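Rindasden Garment Repair and Resale Project
Progress report to the Weerasinghe Fund, second reporting period

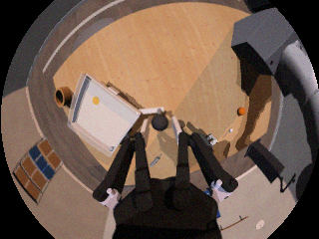

Summary

The project is on track against three of its four agreed outputs. The resale collection with Londier went on sale in September, the repair training is under way, and the first supplier agreements are signed. The fabric sourcing guide is behind schedule and we are asking for an extension on that item only.

Repair training

Two groups have now finished the basic course, which covers hems, zippers, lining replacement and knitwear darning. Shahnaz Begum taught both. The second group had more time on industrial machines than the first, after feedback that the early sessions leaned too heavily on handwork. Attendance held up well except during the school vacation.

Of the people who finished, 4 have moved into paid alteration work with Londier on a part-time basis. Others are taking piecework through the project while they build up speed. Linings remain the slowest job and the one most often sent back at inspection. We have added an extra session on them for the next intake.

The advanced tailoring module was due to begin in this period. It now starts in the new year. The instructor we had lined up took a job with a theater costume department, and Gayan Pathirana is interviewing replacements.

Resale collection

Londier supplied unsold and returned stock from its spring and summer lines. We received about 900 pieces, mostly dresses, light jackets and shirting. Sorting took longer than planned. A good part of the stock arrived without style codes, so the team had to match pieces to the lookbook by hand before anything could be priced.

Jackets sold fastest. Printed dresses were slow until we cut the price, and the remaining ones will be reworked into tops and skirts. Sumaiya Pathirana has made up samples and Londier's brand team has approved the label wording, with one change: the original brand name may appear inside the garment but not on the swing tag.

The pop-up ran for 9 days. Sales were strongest on the opening day and the last, and weak in between. For the next one we would prefer a shorter run and a location closer to the transit station.

Online sales through Vumine began in October. Returns are higher than in the shop, nearly all for fit. Vumine's standard size chart does not suit altered garments, so we now list flat measurements for each piece. It is too early to say what difference this makes.

Fabric sourcing guide

This is the output that is late. Prasanna Gunawardena has drafted the sections on cotton and wool. The section on blended fabrics depends on mill data that two suppliers have been slow to release. We have written to both again and have a backup supplier if neither replies by the end of the month.

We request that the delivery date be moved to April. No additional money is needed.

Budget

Spending is slightly under plan. The underspend comes from the tailoring module and will be used when it begins. Machine servicing cost more than expected after motor failures on two of the older overlockers. We covered this from the equipment line and it did not require a transfer.

Next period

Start the advanced tailoring module.
Put the reworked dresses on sale.
Finish the blended fabrics section and send the full draft of the guide to the Fund for comment.
Agree on the next stock delivery with Londier, with style codes attached before shipping.

Submitted by Parveen Barua, Project Manager
6 Nov 2023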